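# About Drero

Drero gathers examples for learning systems that control robots. We supply recorded demonstrations of handling tasks, checked and labeled, to companies and labs that train their own control models. We do not build robots and we do not sell trained models. Customers sometimes ask us for both, and we refer them elsewhere.

The company was started by Eirini Sfakianakis, who had spent several years writing motion planners for packing lines. Her complaint at the time was that each planner worked well for the box it was written for and poorly for the next one. Learning from examples looked like a better route, but the examples available were few, badly labeled, and almost all of them showed the task going right. Drero was set up to produce the kind of data she had been unable to find.

## What we record

An example, as we use the word, is one complete attempt at one task. It contains the joint positions of every arm, the commands sent to them, the camera views, the gripper state, and a short written instruction. All streams share one clock. An attempt begins with the arms at rest and ends when the operator marks it as a success, a failure, or void. Void is reserved for faults in the recording itself, such as a dropped stream. A bad grasp is a failure and is kept.

Most of our current work is with two-arm tasks: lifting, turning, handing over, and holding one part steady while the other arm does something to it. These are harder to demonstrate than single-arm tasks. The operator has to manage both hands at once, and small timing errors between the arms show up in the trained model later.

## Simulation and hardware

We collect in both. Simulated collection is done in Sasto, our in-house environment, where an operator drives the two arms from a pair of handheld controllers. Sasto is plain to look at. Lighting and surface detail are left at simple settings during collection and varied afterward, when the stored motion is replayed and rendered again. This keeps the display responsive for the operator, and it lets one good demonstration be rendered under as many conditions as a customer wants to pay for.

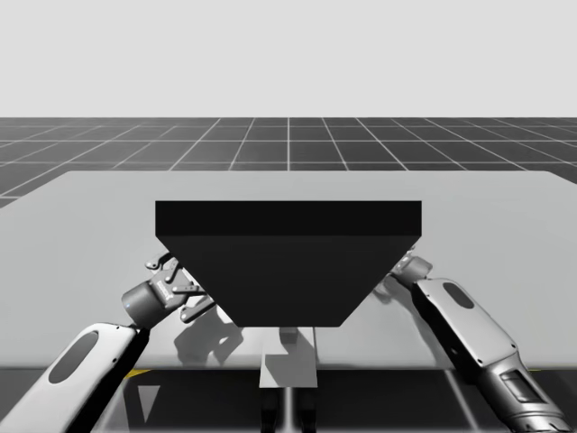 Replay has limits. It changes how a task looks and leaves the motion as it was, so it cannot supply a grasp that no operator performed. For that reason we set the number of distinct demonstrations first and treat rendered variants as a separate line in the delivery. Customers receive both counts. We ask them not to add the two together when they report results - some have, and the totals were misleading.

Hardware collection takes place in our workshop. It is slower and costs more per attempt. We use it for contact-heavy tasks, where simulated friction is least reliable, and for a held-out set that is used only for testing.

## How a project runs

1. **Task definition.** We agree on a written start state, end state, and list of allowed objects. If two readers of the definition disagree on whether an attempt succeeded, it goes back for rewriting.
2. **Pilot.** Operators record 30 attempts. The customer trains on nothing at this stage; the pilot exists to find errors in the format and the definition.
3. **Collection.** Sessions run 20 minutes, followed by a break. Demonstrations recorded by tired operators contain more pauses and corrections, and a model will copy both.
4. **Review.** Each attempt is watched by a reviewer who did not record it. Reviewers can change the outcome label but cannot edit the motion.
5. **Delivery.** Files are sent with the task definition, the review log, and a list of known defects.

Labels and review records are kept in Tzavaras, a small database tool we wrote after outgrowing spreadsheets. It stores every label change along with the name of the reviewer who made it.

## People

Drero has 12 staff. Operators are employees on regular wages and are not paid per attempt. We tried piece rates in an early project, called Omerton, and found that operators chose the easiest starting positions. The Omerton data was recollected at our own expense.

New operators train for 2 weeks before anything they record is delivered. Previous experience with robots is not required. Patience with repeated work is.

## Contact

Inquiries about new projects should include the task, the type of arm and gripper, and the control rate expected. Send a sample file in your current format if you have one.

Page last revised 1/11/18.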